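March, sizing notes, wrap dress block

Graded the block up from L to 3X using the Hallov chart and I still don't trust it. The chart adds the same amount at bust, waist and hip for every size, and the sleeve barely moves. Anyone who has sewn for a real 2X arm knows how that ends. Tudur Gape says the chart "has always worked for the shop." I asked him for the return slips. He found 84 for the last wrap style, and most of the ones with a reason filled in say upper arm or gapping at the front.

Cut a 2X toile in the cheap jersey. Bicep tight, neckline gapes when the wearer sits. Added width at the bicep, took a small dart out of the neck edge and closed it on paper. Better. Not ready to call it fixed on one fitting.

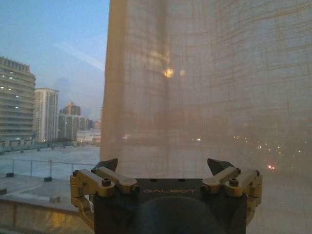
Van Wyk quoted 1,050 for the first run, Gevema 1,406 with the pre-wash included. Van Wyk's swatch grew in length after hanging overnight, and their rep blamed the hanger. I'd like to see the same swatch on a different hanger before I believe that. Gevema's held its length but pilled at the side seam after 20 rubs, so neither one gets a yes from me yet.

To do:

- redraft 3X sleeve from the new 2X, not from the chart
- second fitting, different wearer, sitting and reaching
- ask Plilport if the stretch figure on their spec sheet is before or after washing
- tie length: still too short to double-knot at 3X

Tudur wants the listing up with "true to size" in it. Told him to leave that line blank for now.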